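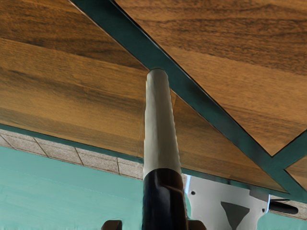

February, 09:15. Work resumed on the self-collision and environment filter of the Skukarell planner, following the stalled reach sequences in the Jurna simulation scene. The filter had been treating the table as a single box, with the wood, the rails and everything fastened beneath it merged into one volume. Seen from below, the diagonal teal rail and the shorter one that meets it sit directly against the wood, and the column rises to the underside between the two fingertips, so a single box misstates the space available on either side. The table model has been split accordingly: top, rails, column, and the white bracket with its rod as a separate body. Clearance for the column is now set at 15 mm and for all other parts at the previous default.

A batch of 100 plans was run from the stored start poses. The planner returned a solution for 80. The remainder failed in the inverse kinematics stage before any collision query was made, and these have been logged under a separate heading so that they are not confused with filter rejections. Colleagues reading earlier entries should note that the former log did not make this distinction.

This site uses cookies to improve your experience. By continuing to browse you agree to our use of cookies. Accept | Manage settings

14:40. Attention then turned to the wrist view. The Ahonen segmentation module labels the mesh of the cup poorly – the wood visible through the openings is assigned to the table class, and the wall of the cup is returned as scattered fragments. 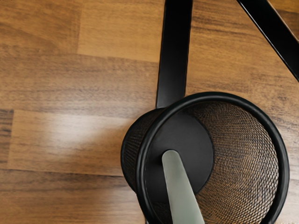

A closing operation on the mask joins most of the fragments but also thickens the rim, which moves the estimated centre of the opening. The preferred course is to fit a circle to the rim alone and to discard the wall pixels entirely. The fit is capped at 300 iterations and written to the same topic as before, so no change is required in the Cesalport bridge.

Outstanding: rerun the batch with the new inverse kinematics seed; check whether glare on the planks affects the rim fit; update the configuration file in the shared directory and record the revised clearance there.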